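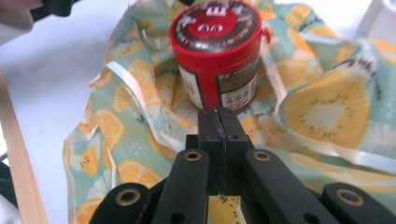
Photograph: Aitana Segura / Pritchard Educational

Chapter 4
Packing and Carrying

Every article that leaves a shop or a home must be held in something. This chapter considers the bag, the box and the tray, and asks how each one protects its contents. Students will need the weight tables from Chapter 3 and should read the safety notes before starting any practical work.
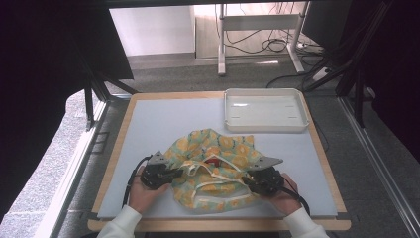 Soft bags and rigid containers behave differently under load. A rigid container keeps its form whether full or empty, and the shallow white tray towards the back of the table is of this type. A fabric bag takes its shape from what is put into it and from the surface on which it rests. Its straps should be checked before use, with particular attention to the stitching at each end. In Exercise 4.1, a bag is loaded in steps of 200 g up to a limit of 3000 g, and the length of the straps is recorded at each step.

Key terms: load, strap, seam, rigid, capacity.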